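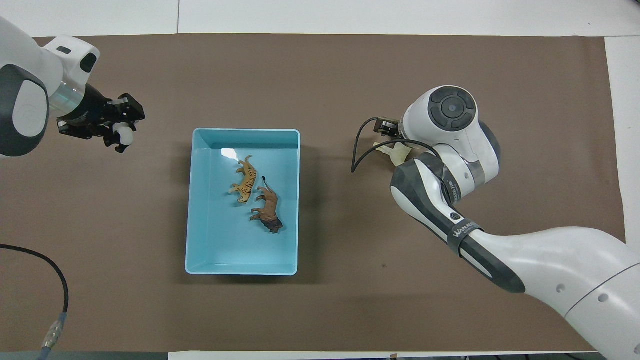
Toy tiger on the blue tray.

New in audio – February 17, 2018

Quick one this time, deadlines everywhere. The Salt Road to Wihongi is up now, unabridged, 3 parts and a short afterword read by the author. Second of the Dulholm books. You can start here if you want but the ferry chapters make a lot more sense if you've heard the first.

Story picks up the winter after the flood. Old survey maps, a missing ledger, a long cold walk out to Gatasby and back. Slow to get going – stick with it past chapter four. The narrator does teh Hukside accents properly this time, big improvment on book one, where everybody sounded like the same tired uncle.

Runs long. Print edition is 177 pages if you'd rather read it, large print coming in July.

We have 100 download codes for subscribers, first come. Reply to this email with "Wihongi" in the subject line and say which format you want. One per household please. Codes from last month's drawing still work, no need to write in again.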